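Cellule Kakard, bras et pince : contrôle de septembre
Rempli par : Auður Overgaard

1. Plateau blanc : propre. Deux petits points foncés, à essuyer avant la série.
2. Bol rose : pas de marque visible sur le bord.
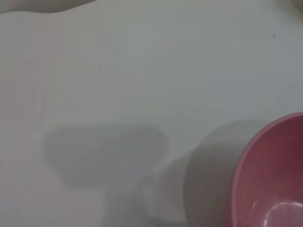 3. Vis des doigts : resserrées à 1000 cycles, prochain contrôle à 2000.
4. Voyant du poignet : vert. OK.
5. Versement du bol : la pince tient par le bord. Je demande de garder la vitesse à 300.
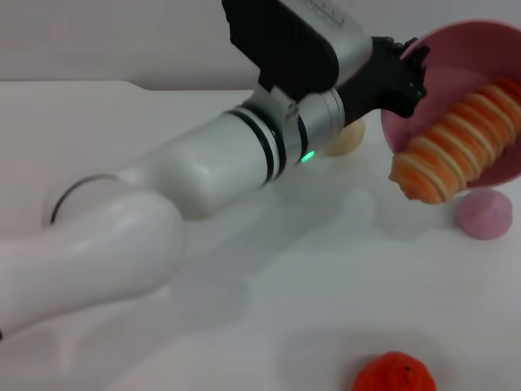 6. Arrêt d'urgence : testé deux fois, OK.
7. Câble de la base : gaine un peu usée, à changer. Kenji Ambrose est informé.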